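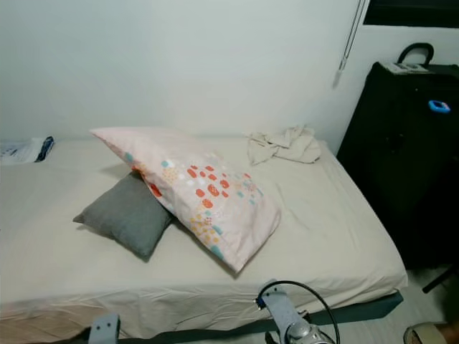

Plodham House: pale beige fitted sheet, patterned pink pillow, grey cushion.

Reports > Housing > Plodham House > Bedding and Rooms
2 min read

Progress report to the Sabbagh Fund, Nov 28, 2021
Prepared by Zihan Du

You asked for less prose and more beds. Since the August report we have made up 224 of the 245 single beds your grant covers. The remaining 21 are waiting on mattresses from Buvden, who have stopped giving us delivery dates and now send their regards.

Fitted sheets are going well. They go on smoothly across the top and keep a few creases along the front edge, which Elias Tarawneh calls "within tolerance" — he wrote the tolerance. We looked at ironing and costed it. We are no longer looking at ironing.

Pillows were the subject of some correspondence. Your office favoured plain white. Residents were asked and favoured colour, so the pink case with the coral, mustard and teal shapes stays on the list. The grey cushion is an extra and came out of the Raken donation, at no cost to you.

Still to finish: putting away the packages and spare cloths that end up at the back of beds, and eight rooms where the walls need a second coat of white.

Spending on linen this quarter was $1,874, under budget. We would like to carry the balance over to laundry, where it will be gone by lunch.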